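Elspeth Swanson on the ceasefire that held

Elspeth Swanson spent seven years on a book most publishers told her was too small. The Ziria Ceasefire, out this fall from Botha Press, follows a single agreement in a single river valley, from the first meeting at a customs post to the day the last monitors packed up their trucks. It is 351 pages long, and the fighting itself is over by page 60.

"I had read plenty about how wars start," she says. "I wanted to know what people do on the second morning, when they've signed something and they still have to get the cows across."

Swanson had gone to the Ziria valley as a junior monitor in her late twenties. Her job was to drive between two checkpoints and write down complaints. She kept carbon copies of her reports, and those copies, 927 sheets in all, became the starting point for the book. Most of them are dull, she says. A fence moved. A truck searched twice. A man on the east bank who wanted his generator back.

"The generator is in there 11 times. I remember being annoyed by him. When I read it through again, I could see that he was the first person to use the complaints office for an ordinary complaint. He assumed it would still be there the next week."

The book's longest chapter covers the Dranuven bridge. Under the agreement, both sides were supposed to pull back from it on the same afternoon in November. Neither did. For three weeks the soldiers stayed at either end while the two commands argued over which of them had the later deadline. The official history gives this a paragraph and calls it a delay in implementation. Swanson gives it 40 pages.

She tracked down men from both units. Some wouldn't talk. One agreed to meet her and then spoke for two hours about his daughter's wedding before he got to the bridge.

"He told me they had started trading cigarettes for batteries by the fourth day. His captain knew and wrote nothing down. So I had a problem as a historian, because the best thing that happened on that bridge isn't in any file. I had three men who told it the same way and I decided that was enough. Other people may decide differently."

She is hard on the outside powers, and harder on the mission she worked for. The monitors had a budget for 800 household visits a month and were judged on whether they made them. She describes colleagues knocking on doors at dinnertime on the last day of the month to reach the number. She did it too.

"I put myself in that chapter on purpose. My editor asked if I was sure. I said I couldn't very well name the practice and leave out the person I had the most evidence against."

Asked whether the Ziria agreement offers a model for anywhere else, she takes a while to answer. She has been asked this at each talk she has given so far, and she doesn't like her own replies.

"Parts of it, maybe. The complaints office could be copied. It was one room with a stove and a clerk from each side. What I can't tell you is how to find two clerks who will sit in it. The east bank clerk was a schoolteacher and he'd taught half the soldiers. You can't put that in a treaty."

The archive work was done mostly in Loltiston, where the mission's papers ended up after it closed. The boxes had been stored by date of shipment, so a file from the first winter could be sitting next to canteen receipts from the last. Swanson rented a room near the reading hall and made four long trips. She wrote the opening chapter last and threw out two earlier versions of it, both of which began with shelling.

"Every book like this begins with shelling. I had written it well, I thought. Then I gave it to my sister and she said she felt as if she'd read it before - and she doesn't read these books."

The new opening is set in the customs post, with four officers waiting for an interpreter who had gone to the wrong side of the river. They waited five hours. Nothing in the agreement reflects it, but two of the four told Swanson that it was the first time they had talked without being asked to.

She is now working on something shorter, on the interpreters. She hopes it will take her two years and expects it to take four.

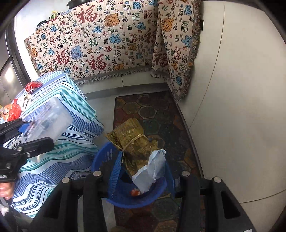

One reader of the advance copy wrote that the bridge chapter was the best part of the book but that she had wanted more from the west bank, where her uncle was stationed. In her family, she added, the story was always that the batteries came first and the cigarettes later.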